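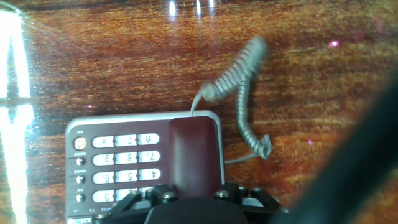 Desk phone on the polished wood table.

It's 11th August and sweet corn is on every farm stand between my house and Grundthorpe, so this is a thread on where sweet corn came from and how I cook it. It will be a long one. Mute me if you don't eat corn.

First, sweet corn is a separate thing from the corn you see in most fields. Field corn is grown for feed, meal, syrup and fuel. It's left standing until the kernels are hard. Sweet corn is picked young, while the inside of the kernel is still milky.

The difference is genetic. Ordinary sweet corn has a mutation that slows down the change from sugar to starch while the kernel is growing. The plants look much alike from the road, and I have known people to help themselves to a few ears of field corn at night and regret it at supper.

Native growers had sweet corn long before it turned up in seed catalogs. The usual story is that settlers in the Northeast got it from the Iroquois in the late 1700s. There were sweet types elsewhere too, in South America and the Southwest, so I don't think of it as having one birthplace.

For most of the 1800s, Americans who ate corn on the cob wanted it white. Yellow corn was for animals. If you served yellow ears to company they might have wondered what you thought of them.

Golden Bantam changed that in the early 1900s. It was a small yellow ear, early and very sweet for its day, and once people tried it they got over the color. You can still buy the seed. Walter Valderrama grows a row of it behind his garage and gave me six ears last week.

It doesn't taste like store corn. It's chewier and it tastes more like corn and less like sugar. The ears are short, so plan on more of them per person than you would with the modern kinds.

Walter's Golden Bantam has to go from the plant to the pot the same day. With the old types the sugar starts turning to starch as soon as the ear comes off the stalk, and heat speeds it up. My grandmother put the water on before she sent us out to pick.

The supersweet kinds came along in the middle of the 1900s. They start with more sugar and hold it much longer, so they can be trucked across the country and sit in a store case. That's most of what you get in the supermarket now.

There's a middle group as well, usually sold as sugar enhanced. The kernels are tender and it keeps a few days in the refrigerator. Guo at the Saturday stand sells mostly this type, and that's what I buy when I'm cooking for a crowd.

White, yellow or bicolor tells you nothing about how sweet it is. I used to swear by bicolor. Then Dayana Benavides cut the kernels off all three, had me close my eyes and handed me a spoon. I got every one wrong.

Yellow does have more carotene in it. I can't taste that either.

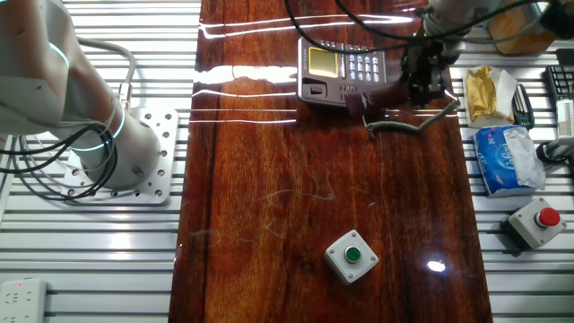

Dried corn for grinding is another branch of the family, and I keep some on hand for winter. The red dent types are my favorite for cornbread. Walter saves seed from one he just calls the Grasholm red, after the farm where he got it. When the ears are fully dry the kernels go a glossy reddish-brown, very near the color of that wooden tabletop, with the same kind of dark streaks running through. Ground up, the meal is much paler than you'd expect, with red flecks.

You can't eat that one off the cob once it's dry, obviously. Picked very young it's all right roasted, but it's not sweet and the window is a couple of days. I wouldn't grow it for that.

If you grow both, keep them apart or plant them at different times. Corn is pollinated by wind. If field or dent pollen lands on your sweet corn silks, those kernels come out starchy the same year. The supersweets are fussy about this too and shouldn't be near the ordinary sweet kinds when they tassel.

Each strand of silk goes to one kernel. When you see an ear with gaps in it, those are silks that didn't get pollen. This is why corn does better in a block of short rows than in one long row. Walter's single row behind the garage is always a bit gappy and he always says next year he'll do a block.

Buying it. Look at the husk first. It should be green and tight to the ear. The cut end of the stalk should look moist and pale. If it's brown and dried out, the ear has been sitting.

Silk should be brown at the tip and a little sticky. Black and mushy is old. Dry and brittle is old too.

Please don't strip the husk down to look. It dries out the kernels and then you put it back and somebody else gets it. Feel through the husk with your thumb instead. You can feel whether the kernels are plump and whether they go all the way to the tip.

A worm in the tip is no reason to throw the ear out. Cut off the top inch and carry on. I've been eating corn this way since I was five.

Storing it. Leave the husks on, put the ears in a bag and get them in the refrigerator. Don't leave them on the counter overnight. If you have to shuck ahead, wrap them tight and use them the next day.

Boiling. Big pot of water, no salt, bring it to a rolling boil, drop the shucked ears in. Fresh-picked corn needs 2 minutes. Store corn can go a little longer. I use the tall Prilter pot that was my mother's because the ears can stand up in it.

I leave salt out of the water because I was taught it toughens the kernels. I've since read that it makes very little difference. I still leave it out and salt it at the table.

Some people put milk or sugar in the water. With an older ear, a spoonful of sugar may help a bit. With good corn it's a waste of sugar.

Grilling. I've done it every way and I've settled on husks off, medium-high heat, turning every couple of minutes until there are brown spots on all sides. Husks on gives you steamed corn with a smoky smell. It's fine, but if I want steamed corn I'll do it in the kitchen.

If you do keep the husks on, soak them for 30 minutes first so they don't catch. Pull the silk out before you soak if you have the patience.

Butter. Roll the ear on a slice of buttered bread and then eat the bread. This is how we did it growing up and it gets the butter on evenly. Lime and chili powder is good. So is mayonnaise with a crumbly white cheese, which is the way it's sold at the Grundthorpe fair in the food row.

The Grundthorpe fair sold 2119 ears last year, according to the board by the ticket booth. I had three of those.

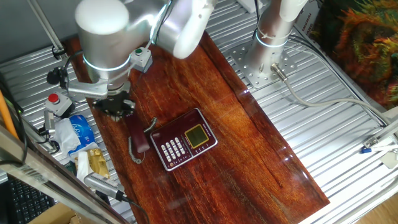 Can you freeze sweet corn without blanching it?
You can, and it will be safe to eat, but the flavor and texture drop off after a few weeks in the freezer. Blanch the whole ears, cool them in ice water, dry them, then cut the kernels off and freeze them flat in bags. It keeps through the winter that way.

For cutting, lay the ear on its side and take off one strip, then turn it so it sits on the flat part. It won't roll on you. Standing it up in a bowl works too, but I get kernels all over the floor.

Run the back of the knife down the cob afterward. What comes off is the milk and the little bits of the germ, and that's what thickens creamed corn. You don't need flour if you do this.

Save the cobs. Cover them with water, add an onion and a bay leaf, and simmer for an hour. It makes a light yellow broth that's good for chowder. I freeze mine in old yogurt tubs.

My chowder is bacon, onion, celery, potatoes, cob broth, corn, and a bit of cream at the end. Add the corn late so it stays crisp. Black pepper. That's the whole recipe and I don't measure it.

Leftover cooked ears: cut the kernels off cold and put them in a salad with tomatoes, basil and vinegar. Or fry them in butter until they brown and put an egg on top, which was my breakfast today.

If you want to plant some next year, wait until the ground is warm. Here that means the middle of May for the old kinds and a bit later for the supersweets, since their seed is shriveled and rots easily in cold soil.

Guo told me there should be good ears at the stand for several more Saturdays if the weather holds. Go before ten, the bicolor runs out first.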